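Last updated: Friday, 16:40

To: the Wekitz house-clearing and mending list
From: Sekar Krishnan
Subject: Re: bedside tables, and what on earth to do with the drawers

Dear Nabila, dear everybody,

Thank you for such a good letter, and I'm sorry it has sat in my inbox while I dealt with the damp in the back bedroom (a story for another evening, and a long one). I'm copying in your message so that people who joined in May can see what we're talking about.

Nabila Wattimena wrote:

> Hello all,
>
> I've been sorting out the spare room for my aunt, who is coming to us
> from Plostau for 12 weeks while her hip mends. The room is fine. The
> bedside table isn't. Whatever size it is, it collects things! Fruit,
> wrappers, a cup or bowl from the night before, empty cans, her
> glasses, my glasses. Underneath there's a perfectly good drawer and
> all of us ignore it.
>
> Do I get her something bigger? Do I take the drawer out and leave an
> open shelf? And does anybody have a way of clearing the top that
> lasts longer than a day? She can't bend very far, so please bear that
> in mind, and she won't be fussed over.
>
> Also, the drawer sticks. My husband says candle wax and I say a new
> runner. Please settle it.
>
> Nabila

Well now. I have lived with one of those small square grey ones for years, the kind with a single wide drawer and a round metal knob, and I've become very fond of it, so you must allow for that in what follows.

I wouldn't get her anything bigger. My mother had a great long thing by her bed, practically a sideboard, and every inch of it was covered by the time she'd had it a month. A small top fills up quickly, I grant you, but it also clears quickly, and you can do the whole job while the kettle boils. For somebody who is going to be in and out of bed with a sore hip, I'd want the thing she needs at night to be the only thing her hand can find in the dark.

My way of clearing it is to open the drawer first, right out, before I touch anything on top. It sounds backwards, I know, but if the drawer is shut I just shuffle things from one corner to the other and call it tidy. With it open and empty I have somewhere to put what's staying, and I can see how much room there really is.

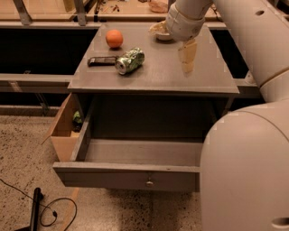
Then I go by where things belong, and I start with whatever came from the kitchen. Bowls and cups go back there straight away, before they get knocked. Fruit goes with them unless it's going to be eaten that night, in which case it may stay where it is and look cheerful. A squashed can goes in the recycling, and do give it a little shake over the sink before you carry it across a carpet (I learnt this on a cream one). A chocolate bar is the only thing I'd let into the drawer, and I'd put it near the front where your aunt can get at it without asking. There is a great deal of comfort in a bar of something at three in the morning when you can't get to sleep.

After that I wipe the top with a damp cloth and go along the front edge, where the dust settles if yours has any sort of bevel to it. Dry it properly, and put back only the lamp, the glasses and the water.

As for taking the drawer out and leaving an open shelf, please don't! I tried it at my sister's and we both regretted it. An open space that low down is where slippers and newspapers go to live, and she'd have to bend to fetch them. A drawer comes out to meet you, so long as it runs freely and the knob is easy to grip. If her hands are stiff, Güler in the market keeps a box of odd knobs under the counter and will let you rummage for a fat one.

Now, the sticking. I'm afraid your husband is right, or mostly. Take the drawer all the way out, turn it over, brush off the edges it slides on and rub them with a plain white candle. Put it back and work it to and fro a few times. If it still catches on one side then look inside for a screw that has crept up, and only after that would I think about runners. I bought a pair from Vamine once and spent a whole afternoon fitting them to find I'd made the drawer too wide for its own hole.

One more thought, about keeping it clear. I put a small basket on the floor by the bedroom door, and whatever is going downstairs goes in there at bedtime. You could carry it down for her in the morning with the breakfast things, and I don't think she could call that fussing.

Do write and tell us how she gets on with the stairs. I still have your casserole dish, by the way, and will bring it on Friday if the bus is running.

With love to you both,
Sekar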